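3.2 The table, the bricks and the things left out

Most studies of tidying begin with a cupboard full of mess. Ours begins with a table and a few toy bricks, a decision we defended at some length in the first round of review and will defend more briefly now. A full toy box, of the sort used in the Luvstead trials, gives the person sorting it so many reasons to hesitate that the hesitation itself becomes impossible to read. Did they pause over the brick, or over the headless giraffe underneath it? With a handful of plain blocks on a pale surface there is nowhere for such a question to hide.

The bricks are the studded kind that every household owns and most households have trodden on. We kept to strong colours, red, green and yellow among them, after an early pilot at Estley used four shades of grey and produced 13 pages of notes on whether two of them were the same. Colour matters here only as a name. A brick that everyone is content to call "the green one" saves a good deal of talking.
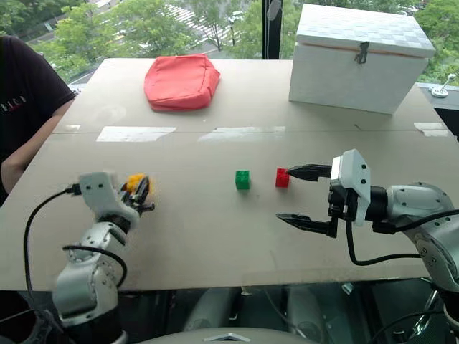 The size of the table was a matter of some dispute. Mbeki, the older of our two sorting schemes, was drawn up for a school desk and assumes that everything worth tidying lies within a forearm's length of everything else. On a larger top this assumption fails at once. Bricks placed a short way apart are treated as a group; bricks placed further apart are treated as strangers, and get tidied separately or, in several sessions, forgotten until somebody wanted the table for lunch. Rorkska, the newer scheme, drops the idea of a group altogether and asks only which brick should go next. It is slower to explain and quicker to use, a combination that has done nothing for its popularity.

We also left a bag and a box on the table, towards the back. Neither belongs to the set of bricks. They are there for the same reason that a real kitchen table has a fruit bowl and a gas bill on it, and early readers of this paper who asked for them to be removed are invited to inspect their own tables. Under Mbeki, any container in sight counts as a possible home for a loose brick. Under Rorkska it counts as furniture until the sorter is told otherwise. The difference sounds like hair-splitting and accounts for a large share of the disagreement described in Section 4. 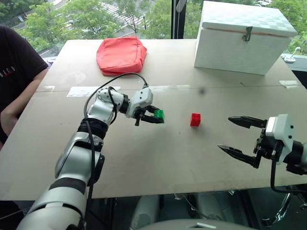

Figure 2. Green brick held just above the table top, red brick standing to its right. The red bag and the white lidded box are at the back.

Across all sessions we logged 2,070 single moves of a brick, of which 1,939 could be coded under both schemes. The remainder were mostly nudges. A nudge shifts a brick without deciding anything about it, and neither scheme has a word for that, though anyone who has tidied a desk before a visitor arrives will know the action well. We considered adding a category and were talked out of it by the prospect of recoding everything.

One last point concerns upright bricks. Both schemes record where a brick is put down but ignore which way up it lands, on the grounds that a tidy brick is a tidy brick. Our coders did not share this calm. Several marked a move as unfinished when the studs faced sideways, in plain breach of the instructions, and went on doing so after a reminder. We have left their marks in the data and treat them separately in Section 4.3.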